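Irholm bench: two-arm tabletop set, gallery

This page collects material from the two-arm bench at Irholm, where we record demonstrations for the Juster policy. Each demonstration is one short run of one task, driven by a person, with joint positions, gripper openings and camera streams written to a single file. The full set will hold 3725 runs when it is finished. The gallery is kept small on purpose and is meant to be read beside the task sheets.

Last edited September 28, 2022.

Task group A: cup and plate

The instruction string for this group is "put the cup on the plate". Either arm may do the lift. The operator chooses the nearer arm unless the run sheet says otherwise, and the other arm is left in its start pose for the whole run. Runs in which both arms move are filed under group C, even if the result is the same.

The cup is placed first, then the plate, then the arms are sent to the start pose. Positions come from a printed list of 50 layouts. The list was drawn up so that a plate far back on the table appears as often as one close to the grippers. Earlier sets leaned heavily towards the middle of the table, and the policy trained on them reached for the middle whatever the cameras showed. 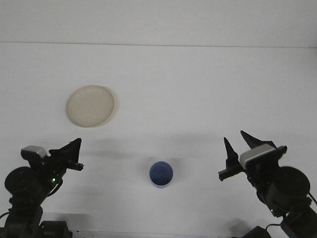 Group A, fixed camera. Blue cup between the two grippers, pale plate further back on the left. Both arms carry a light-grey module near the wrist.

Rattana Luangrath wrote to ask whether one cup is enough for a group this size, given that a policy can learn the colour and ignore the shape. Her suggestion was to hold the layouts fixed and change the cup every 50 runs, so that any drop in success could be put down to the cup alone. She also asked for the failed grasps to be kept, with a flag, in place of the present rule of deleting them at the end of a session.

The second point has been taken up. Failed grasps are now kept and marked in the run file, and the training script skips them unless told to read them. The first point is open. Changing the cup halfway through would split the group into parts that are hard to compare with the runs already stored, so the present cup stays until the group reaches 800 runs. A second cup will then be recorded as its own group, using the same layout list.

Notes on recording

Start and stop are set by foot pedal. The operator presses once when ready and once when the grippers are clear of the objects. Anything before the first press is dropped. Pauses in the middle of a run are left in, up to the time limit; the limit for group A is long enough for a second attempt at the grasp but not a third.

The fixed camera is checked against a reference view at the start of each session. If the line where table meets wall has shifted, the camera is reset and the session number goes up by one. Wrist views are checked for focus only.

Lighting is left alone during a session. Blinds are closed and the ceiling lights are on for all groups, with the exception of the late group C sessions, which are marked "mixed" in the index.

File names follow the older Wosta scheme: group, layout number, operator initials, run number. Spaces are not allowed. Files with the wrong initials are more trouble than files with none, as the per-operator split is made from the name and is not checked against anything else.

Use in training

A first policy was trained on 2000 runs across all groups, with group A making up the largest share. It is kept as a baseline and will not be retrained. The next one will be trained after the November sessions and will use the Güler loader, which reads the fixed and wrist streams at their own rates and lines them up by time stamp. The old loader dropped frames to match the slowest stream.

Test layouts are held back from the operators. They are not on the printed list and should not be added to it.

Requests for the run index, or for the layout list in a form other than print, go to Defne Türkmen. Please give the group letter and the session numbers wanted.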